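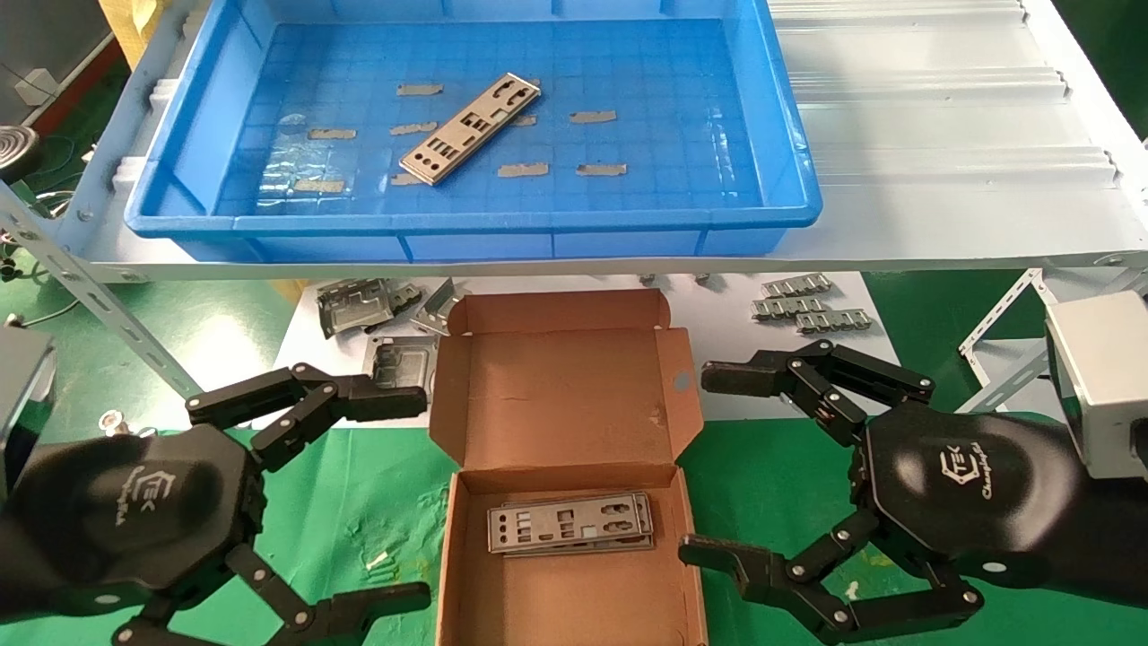
3.2 Workcell and part presentation

The workcell was assembled in a shared workshop and had to be taken down when the bench was needed for other jobs. This constrained the design more than the budget did. All fixtures locate against the shelf or the bench top, and no hole was drilled in either. The control computer, the power supplies and the emergency stop circuit sit on a separate cart, which we call Karum in the project files and in the released code.

The task is a packing task. I/O shield plates are taken from a blue plastic tray on the shelf and placed in an open cardboard box on the bench in front of the robot. The plates are stamped sheet metal with port openings, and they are awkward parts for a hand with rigid fingers. They are thin, their edges catch on one another, and the openings remove much of the flat area that a fingertip could press against. A suction cup was tried in April and abandoned for the same reason. Both arms therefore carry multi-fingered hands, and a pick is made by pinching the plate at its rim.

Fig. 4. Workcell during a packing run, seen from the head camera. The tray on the shelf holds one plate and several foam strips; the open box on the bench already holds a stack of plates. Both hands are at the box.

The tray floor carries a molded grid pattern, which complicates segmentation. Under the workshop lighting the grid lines have nearly the same contrast as the edges of a plate, and the first version of the detector returned false rims on bare tray. We dealt with this by masking on color before edge extraction. The blue of the tray is saturated enough that a fixed threshold was sufficient, and it was not adjusted again after calibration.

Small foam strips share the tray with the plates. They are light, they move when a finger brushes them, and a strip lying against the rim of a plate can shift the estimated grasp point. Two options were considered: clearing the strips in a separate step, or treating them as obstacles with no mass. We took the second. The planner ignores any strip lying clear of the plate outline and rejects grasp points within 12 mm of one that touches it. Transparent scraps are harder, as they appear only by their reflections, and the current system does not detect them at all.

The box is placed by hand at the start of each run with its lid folded up toward the shelf. In this position the lid stands between the tray and the box opening, and a straight transfer would strike it. The transfer path was therefore given a raised waypoint above the lid, at the cost of a longer cycle. Stack height is not measured. It is computed from the number of completed placements, and the descent stops on contact force, so that small offsets between plates in the stack do not accumulate into a hard collision.

Calibration between the head camera and the two arms was done with a printed target and 47 poses per arm. Since the bench is not bolted to the floor, the calibration was checked at the start of each session against three marks on the shelf and repeated if the error at any mark exceeded the tolerance given in Section 3.1. Joint states and camera images were logged on a common clock at 20 Hz. The logging tool, Fekby, was written for an earlier project and is described in the appendix.

A total of 3000 pick attempts were logged with this arrangement. The code and fixture drawings were frozen on July 2, 2019 – changes made after that date are limited to comments and file names. Failed attempts were kept in the log and are broken down by cause in Section 4.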